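Buscar en el sitio Buscar Todas las secciones

¿De dónde vienen las frutas y las verduras?

Cuando comes una manzana, comes una cosa que ha hecho un árbol. Cuando comes una zanahoria, comes una raíz. La planta guarda su alimento en lugares diferentes, y nosotros aprovechamos casi todos.

La fruta nace de una flor. Primero la flor se abre, normalmente en primavera. En mayo, por ejemplo, muchos árboles ya han perdido los pétalos y tienen unas bolitas verdes muy pequeñas. Dentro de cada bolita están las semillas. La bolita crece, cambia de color y se pone dulce. El color dulce llama a los pájaros, que comen la fruta y llevan las semillas lejos.

Entonces, ¿el tomate es una fruta? Para los científicos sí, porque viene de una flor y tiene semillas. También el pepino y la berenjena. En la cocina los llamamos verduras, y las dos maneras de hablar son correctas.

De otras plantas comemos las hojas: la lechuga, la espinaca, la col. Del apio comemos el tallo de la hoja. La patata es un tallo que engorda debajo de la tierra. El brócoli es un grupo de flores que todavía no se han abierto. Si lo dejas en el huerto, salen flores amarillas.

En el huerto de Tulville sembramos rábanos con los niños, porque crecen rápido. A los 30 días se pueden sacar de la tierra. La calabaza necesita mucho más tiempo y mucho más sitio.

Prueba en casa: pon 12 lentejas sobre un algodón mojado, en un plato cerca de la ventana. Mira el plato cada mañana y dibuja lo que ves. La raíz sale primero y va siempre hacia abajo.

Comentarios

Mamá de Drondusel: Mi hija no me creía lo del pepino. Ahora lo explica ella a los abuelos.

lector409: ¿Y el plátano? Yo no le veo las semillas.
Respuesta del huerto: Son los puntitos negros del centro, pero ya no sirven para plantar.

Clase de 3.º: Nuestras lentejas ya tienen raíz!!

Contacto | © Huerto escolar de Tulville | Volver arriba
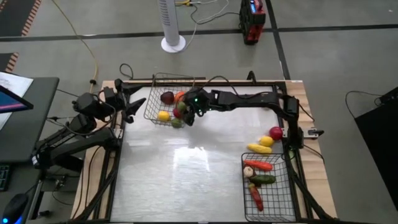

Frutas y verduras de juguete en dos cestas de alambre.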